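Week 6: Correlation, Nations and the Trouble with Averages
Notes by Paraschiva Dobre

Last week we drew a scatterplot and felt clever. This week we find out what the dots were.

1. The Nomstead problem

Take Nomstead, our practice dataset: 19 countries, two columns. One column is years of schooling, the other is income per person. Plot them and you get a lovely upward slope, the kind that makes people want to write to newspapers. School makes you rich. Or being rich pays for schools. Or both come from having a decent harbour in 1,032 and never letting go of it. The plot is happy with all three.
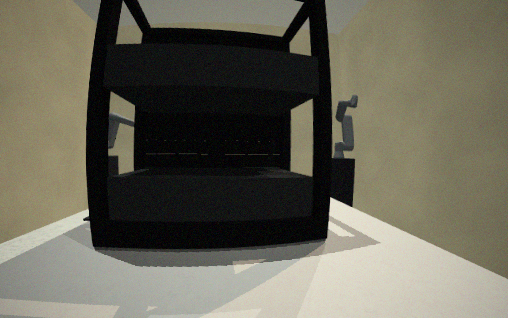

Now remove the two richest countries, both tiny and both full of banks. The slope sags badly. If your finding depends on two postal codes' worth of people, say so in the write-up before your marker does.

2. Averages of averages

A country is not a person. The Murden survey reached 2,025 households, and the regions with more newcomers had higher literacy. Inside those regions, the newcomers themselves read less well than their neighbours. They had simply moved to where the jobs were. This is the ecological fallacy, and you will commit it by Friday's standards of sleep if you aren't careful.

Things to check before you believe a national average:

- Who was sampled. The Burkoro figures came from 11 schools, all on the same bus line.

- Whether the test was translated, and by whom.

- What was done about missing countries. "Estimated from neighbours" is a polite way of saying guessed. 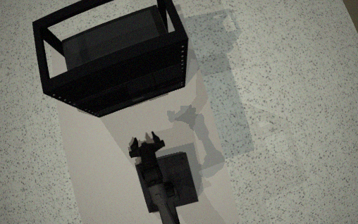 3. Third variables

Manole's chart of chocolate eaten against scientific prizes is in your reader. Enjoy it, then list four things that wealthy countries buy more of. Any of them will do nearly as well as the chocolate. Refrigerators do better.

For the tutorial:

a) Redraw the Nomstead plot with the axes swapped. Note whether you still find it convincing.

b) Write one sentence on the Murden result that a neighbour would understand. No Greek letters. 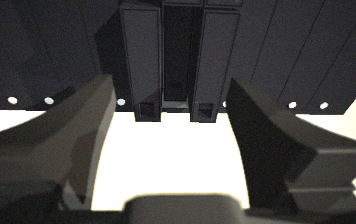
c) Find a correlation you like and argue against it. Half a page, please. I have read the full-page ones.

Related notes
Week 4: Samples, good and otherwise
Week 5: Drawing a scatterplot
Week 7: Regression, with apologies

Questions to Paraschiva Dobre, in office hours | Copyright the author | Back to top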